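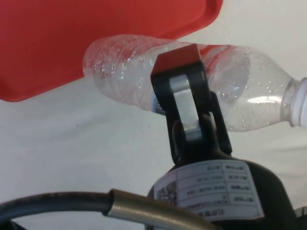
From: Efren Lumanlan
To: home-machines list
Date: 27/05/2018
Subject: Re: [home-machines] When does it do my kitchen?

Hello Hernán, and hello everybody who has been reading along,

On Sunday morning Hernán Escobar wrote:
> I have been on this list since the Flavberg days and every spring
> somebody says the chores are nearly solved. My sister runs a lunch
> counter. At closing she has trays, bottles and cups all over, and she
> pays a kid to clear them. Could a machine do the kid's job yet? I don't
> mean in a film with music on it. I mean on a Tuesday.
>
> Also, is anyone still using the Kusetti planner, or did you all move on?

I've been chewing on this over two cups of coffee, so forgive the length. My short answer is no, your sister should keep the kid, and probably give him a raise. The long answer is more cheerful!

Picking up a bottle has come a long way. When I started at Workon we would have been thrilled with a clean grasp on a wooden block, and we'd have called our wives in to look. Clear plastic is a whole other animal. Depth cameras look straight through it, or they see the shine and think it's a hole in the table, and then an empty one weighs so little that a nudge sends it rolling. So a bottle lying on its side next to a tray is a pretty fair test, and I'd put it well ahead of the blocks.

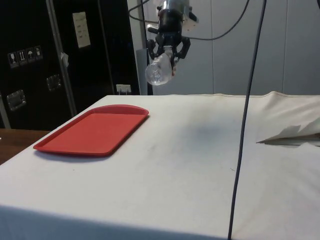

Bottle in the gripper, with the red tray on the table.

What your sister's kid does, though, is the part before and after. He sees which bottle still has an inch of water in it. He stacks the trays, wipes under them, moves a customer's phone out of the way and puts it back. I went through our Ursu logs in March, all 2603 attempts on mixed tabletop items, and 763 of those needed a person to step in. That's with nice lighting, a plain cloth and me hovering next to it like a nervous uncle. Some of the stops were tiny - a cap pointing the wrong way, a bottle lying too close to a tray rim for the fingers to get around - but on a Tuesday at closing a tiny stop is still a stop.

Where I'd look first is sorting at a fixed station. If somebody carries the trays over and sets them down in more or less the same place, then taking the bottles off is a job I could see a machine doing for a whole shift within a few years. Wandering around between the tables is much further out, and I won't guess at a date (I did that once on this very list, and Hernán saved the email).

As for Kusetti, yes, I still use it! It's slow, but I know where all its bad habits are. I can send you my settings file if you tell me which version you're on.

Please say hello to your sister, and ask her how many bottles she clears on a busy day. I'd love to have a real number.

Warmly,
Efren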